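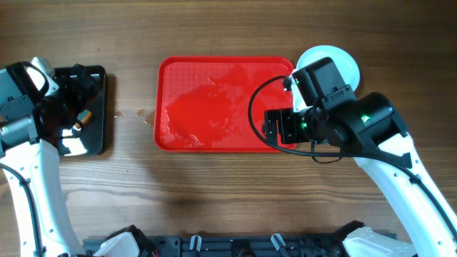
Spills are what I get asked about more than anything else, so they have a page to themselves now. I do teas and light lunches for village halls, clubs and the odd wake, and I've carried more trays than I'd care to add up. Most of what goes wrong goes wrong with liquid. A tray with a proper raised rim does you an enormous favour, as the red one shows: there's a great glossy puddle across the left and middle of it and the right-hand side has hardly been bothered. What catches people out is the bit that got away, those little brownish drops on the bare wood between the red tray and the black one. Everybody goes for the puddle and forgets the drops, and it's the drops that leave you with a mark on the table.

Print this page | E-mail this page

Posted 19th November by the tea lady at Sandhu Teas

Where do I start, the tray or the table?

The table, every time! The tray is plastic and it'll wait for you all afternoon. Wood won't. Blot up any drops on the wood first with something dry and absorbent, a folded tea towel or a bit of kitchen roll, pressing straight down. Don't wipe yet. If you wipe, you've turned a few dots into a long smear and pushed it into the grain for good measure. Once the wood's blotted, go over it with a cloth you've wrung out hard, then dry it straight off.

Then see to the tray.

Can I just carry the tray to the sink?

You can if there isn't much in it and your floor is clear, but I wouldn't with a big one. Liquid in a flat tray runs to whichever end you dip, and it gathers speed, and then it's over the rim and down your front. I lay a cloth in the puddle and let it drink up what it can. Wring it into a bowl, do it again, and by then you can walk the tray to the sink like a normal person.

If you've got other things nearby (plates, another tray, somebody's handbag) move those away before you lift anything. Check underneath the tray as well. I've wiped a whole table beautifully, picked up the tray and found a ring of squash under it.

Why does my tray still feel sticky after I've washed it?

It'll be the texture. A lot of cafeteria trays have a fine pattern moulded into the bottom, little squares or a crosshatch, which is there so cups don't skate about. Lovely for cups, a pain for cleaning. Juice and sweet tea sit down in the pattern and a flat cloth goes right over the top of them.

Use a brush. A washing-up brush is fine, or an old nail brush if you want to get into the corners. Warm water, a squirt of washing-up liquid, scrub in little circles and then once each way along the pattern. Rinse it well too, because half the time the stickiness people complain about is the washing-up liquid they've left behind. If there are bubbles in the corners when you tip it, it wants another rinse.

I used to use the green scourers and I've stopped. They take the shine off, and a tray with scratches in it stains far quicker than one without.

What gets tea stains off a plastic tray?

Bicarb, made into a paste with a little water. Spread it on, leave it while you have a cuppa yourself, then brush and rinse. Two goes will shift most things. On a red or a black tray you may not notice tea at all until it catches the light, so do hold it up to the window once in a while and have a proper look. You might be horrified. I was.

Curry and tomato are harder. I've had some luck leaving the tray out in the sun for a day, though living where I do that's advice for June and not for February.

Is it all right to put a wet tray down on a wooden table?

Please don't. A tray keeps the air off, so whatever's under it stays wet for hours, and then you've got a white mark the exact shape of your tray. Dry the underneath before it goes down. I do the bottom first and the top second, and I've got into the habit of running the towel round the outside of the rim as I finish, where there's always a drip hanging about.

I've already got a white mark. Is the table ruined?

Probably not. White marks usually mean the damp is in the finish and hasn't reached the wood, and quite a lot of them fade by themselves if you leave them alone for a few days. Give it that long before you start doing things to it. After that I'd try a little furniture wax on a soft cloth, rubbed with the grain, and see how you get on. Try it somewhere out of sight first.

Dark marks are another matter, they've gone in deeper, and I'd ask somebody who does furniture for a living. I do sandwiches.

How do I tell a stain from a knot?

I love this question because I have stood there scrubbing a knot! Wooden tables with a lot of figure in them, light bands and dark bands and knots here and there, can hide a spill very well. Run your fingertip over it. Wet is wet, you'll know at once. If it feels dry and smooth and the lines of the grain bend round it, leave it be, it grew there. Getting your head down level with the tabletop and looking across it helps as well, because wet spots shine.

Do you put anything under the cups?

A paper tray liner if it's a nice do, and nothing if it isn't. Liners look smart and they catch small drips, but with a proper spill they go to mush and you're picking bits out of the tray texture with your fingernails. For a funeral tea I use them. For the toddler group, absolutely not.

How full should I fill a tray?

Less full than you think. Leave a gap all the way round the edge so nothing is leaning on the rim, put the heavy things in the middle, and keep jugs off it completely. Jugs travel in your hand or on a trolley. I've served a do for 200 with never more than six cups on a tray and it was no slower than the year we piled them up, on account of not having to stop and mop.

Plates are better on their own. A plate of biscuits next to a cup of tea on the same tray is a plate of wet biscuits waiting to happen.

Which trays do you buy?

Mine are mostly Comness, the rectangular ones with rounded corners, and I've had them for years. They stack well and the rim is deep enough to be useful. I've also got a few from Dolen, square ones, which are handy for a small table but the rim is shallower so I keep them for cakes and cutlery. I'm not paid by anybody to say so (chance would be a fine thing).

Whatever you buy, get two colours. I have one colour for drinks and another for food, and it saves no end of muddle when you've got helpers in who've not worked with you before. White plates go with everything, so I've never bothered with any other sort.

What about cloths?

I buy the Foda ones in a pack of 100 and they go in the wash at the end of the day. You want more than you think you'll need. I keep three lots going: dry ones for blotting, damp ones for wiping, and a tea towel for drying off, and I don't let them swap jobs. A cloth that's been in orange squash has no business on a nice table.

Keep a dry one over your shoulder or tucked in your apron. The best cloth in the world is no use if it's in the kitchen and the spill's in the hall.

Can the trays go in the dishwasher?

Some can. Turn yours over and see if it says so on the bottom. If it doesn't say, I'd do it by hand, as I warped a whole stack in the machine at a church hall once and they rocked on the table for evermore. A rocking tray is a spilling tray.

When they're washed, stand them on their edges to drain, on a rack or leaned against the tiles, with a gap between each one. If you stack them flat and wet they'll smell by the weekend and they'll stick together as well, and prising them apart is a two-person job.

Somebody's spilled something and they're mortified. What do I say?

I say "that's what the tray's for" and get my cloth out. Then I bring them another cup, not quite so full.

Got one I haven't answered? Send it in and I'll add it on when I next have an evening free. Photos of your marks are welcome but do say what was spilled, as I can't tell coffee from gravy on a screen.

Contact us | Copyright Sandhu Teas | Back to top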